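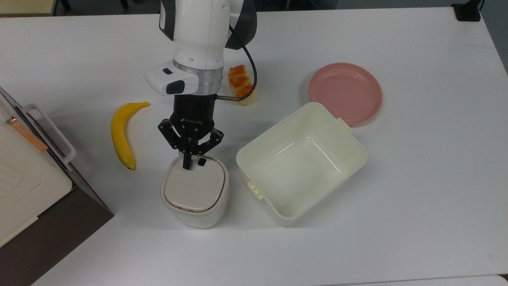

3.2 Recording of the voice material

The recordings for this study were made with speakers of Spanish and Portuguese who work, or have worked, in radio and advertising. Each speaker read the same short texts, first in a neutral manner and then as if speaking to one listener. One of the texts was a product notice, and after the reading the speakers presented the product in their own words. The free part was always shorter than the read part, and in most cases it was slower.

Figure 2. Robot arm and gripper over a white table.

Home Issues Authors Submit Contact

April
By Zulmira Salgado and Jahangir Akanda

We collected 100 recordings in total. Of these, 70 were made in the studio at Villmont and 30 at the speakers' homes, with their own microphones. The home recordings had more room noise — mainly from traffic and from water pipes — but we did not clean them, as cleaning can change the breath sounds that listeners may use when they judge a voice.

The listeners were 54 adults in Huaranga, all native speakers of Spanish. They heard the Spanish recordings in random order and marked for each one how much they trusted the speaker and whether they would continue to listen. They were not told which speakers were professional. The session took roughly 30 minutes, with a pause in the middle.

Two difficulties must be mentioned. First, some listeners recognised one voice from a local advertisement for Bratum, and we removed their answers for that speaker. Second, the word "trust" was understood in different ways. A few listeners took it to mean that the facts were correct, while others thought of the person. In the second round we therefore used a longer question, which is given in the appendix together with the reading texts.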